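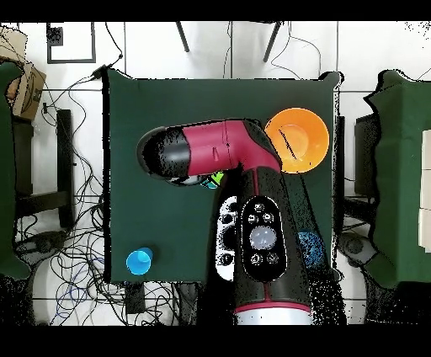
April, 14:20. Wedton cell, overhead view policy.

Orhun Özkan restarted training overnight with the new action chunk length (20 steps, was 8). Same demonstrations as before, 116 after I threw out the ones with dropped timestamps. Checkpoints at 2,000 and 3,000 updates.

Question for today: does the longer chunk cure the hesitation before grasp, or only hide it? With 8 the arm would stop above the cup, back off slightly, come down again. Worst when the forearm covers the target from the overhead camera.

Start poses from Orhun's list, objects re-placed by hand between trials. Cup and bowl positions vary, cloth stays put.

2,000 checkpoint: hesitation mostly gone. Approach is smoother but lands off center on the cup rim. Two trials stopped by hand.

3,000 checkpoint: rim contact better. New fault: if the object is nudged after the chunk has started, the arm finishes the old motion anyway. Expected, but worse than I had guessed. Executing only the first half of each chunk and replanning brings most of the reaction back and some of the hesitation with it.

Amerley Laryea thinks the occlusion is the real issue and wants a second view from the side. Her Kotian logs show the same pause whenever the target drops out of the overhead image. Plausible. Would need the camera calibration redone.

To do:
- rerun half-chunk execution with blending between chunks
- tag occluded segments in the demos
- ask Amerley for the Kotian calibration script
- keep the 2,000 weights, Orhun wants to compare losses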